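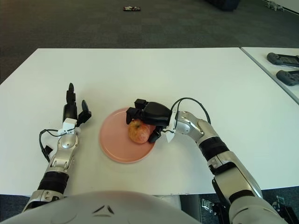 Figure 3. Robot hand grasping an apple on a pink plate.

4.2 Itinerary length and repeat booking

Bookings were drawn from the records of two safari operators, Kultville and Rummont, and cover departures up to 30/09/2020. Day tours and self-drive rentals were removed, as were bookings with no recorded party size. The remaining sample holds 4000 bookings, of which 800 were made by travelers who had booked with the same operator before.

Repeat travelers chose longer itineraries, but the gap narrows once lodge class is held constant. Khumalo and Lekota reported the same pattern for coastal packages and put it down to airfare - a fixed cost that weighs less on a long trip. Our data do not include airfare, so the effect cannot be tested directly.

Transfer time was coded from the printed day plans. Where a plan listed a stop at Msimang without an arrival time, the midday meal was used as the marker. Two coders worked separately, and differences were settled by the third author. November departures were kept in the model even though both operators discount them, with a dummy variable for the price change. Dropping that variable leaves the sign of the main coefficient unchanged.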